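**Unit 5 — Two-finger hand tool: linkage and pads**
Shared workshop build. Notes by Griet Boersma, revised 22nd June.

The hand tool has the same finger geometry as the Starno arm, so a grasp that closes by hand should also close on the arm. Each finger is a rectangular block carried on a curved lever arm. The arm turns on a brass bushing pressed into the printed part. Ream the bore before pressing; a tight bore splits the layers.

Foam pads go on the inner faces only. Cut the front edge to a bevel so the tip can get under thin stock.
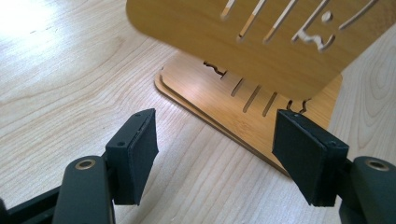
Flat parts with slots are the harder case. A finger closing on a bamboo plate meets very little edge, and the pad compresses before the plate moves. Approach low, with the gap centered on the part, and close slowly. If one pad touches first, the part will rotate — stop, open and re-center.

Settings for the Gaso servo:

- Baud rate and ID as in Unit 2
- Closing speed: 16 percent
- Torque limit: 50 percent
- Encoder count at full open: 1458

Read the open count again after any work on the levers. Nele Van den Broek's build drifted by nearly 5 counts after the bushings were replaced, enough to upset the closing check.

**Before next unit:** fit both pads, log ten closures on a flat part, and bring the log file. Spare foam is in the drawer marked Bolger.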